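Hauswirtschaftliche Hinweise der Wohnungsgenossenschaft Girkau
Merkblatt Waschen und Trocknen in der Wohnung
Stand: Oktober 2022

Feuchte Wäsche belastet die Raumluft erheblich. Die Genossenschaft bittet alle Mitglieder, die folgenden Hinweise zu beachten, insbesondere während der Heizperiode.

Sortieren und Dosieren
Textilien werden nach Farbe, Material und Pflegekennzeichen getrennt. Taschen sind zu leeren, Reißverschlüsse zu schließen. Die Waschmittelmenge richtet sich nach Wasserhärte und Verschmutzungsgrad; die Härte erfragen Sie beim örtlichen Versorger. Weichspüler ist bei Handtüchern und Funktionskleidung entbehrlich. Flecken von Obst oder Rotwein sollten vor der Wäsche mit kaltem Wasser ausgespült werden.

Pflege der Maschine
Wer überwiegend bei niedrigen Temperaturen wäscht, sollte einmal im Monat ein Programm mit mindestens 60 Grad einplanen. Das Flusensieb wird nach Angaben des Herstellers gereinigt, die Einspülschublade herausgenommen und unter fließendem Wasser ausgebürstet. Nach dem letzten Waschgang bleiben Tür und Schublade geöffnet.

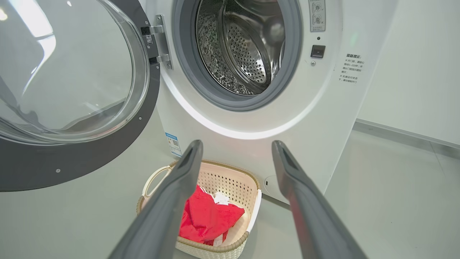
Türdichtungen aus Gummi werden mit einem weichen Tuch ausgewischt, auch in der Falte. Scheuermittel und Chlorreiniger sind zu vermeiden. Der Wasserhahn ist bei längerer Abwesenheit zu schließen.

Trocknen
Schleudern Sie mit der höchsten Drehzahl, die das Gewebe zulässt; für empfindliche Stücke genügen meist 600 Umdrehungen in der Minute. Sofern kein Trockenraum zur Verfügung steht, wird der Wäscheständer in einem beheizten Zimmer mit Abstand zur Außenwand aufgestellt. Die Zimmertür bleibt geschlossen, das Fenster wird mehrmals täglich für kurze Zeit ganz geöffnet. Dauerhaft gekippte Fenster kühlen die Laibungen aus und begünstigen Schimmel.

Trockenräume
Die Trockenräume der Häuser im Brurno-Hof stehen allen Mietparteien offen. Trockene Wäsche ist am selben Tag abzunehmen. Schäden an Leinen oder Lüftung melden Sie bitte schriftlich an die Hausverwaltung, Ansprechpartnerin Ornella Testa, Zimmer 2.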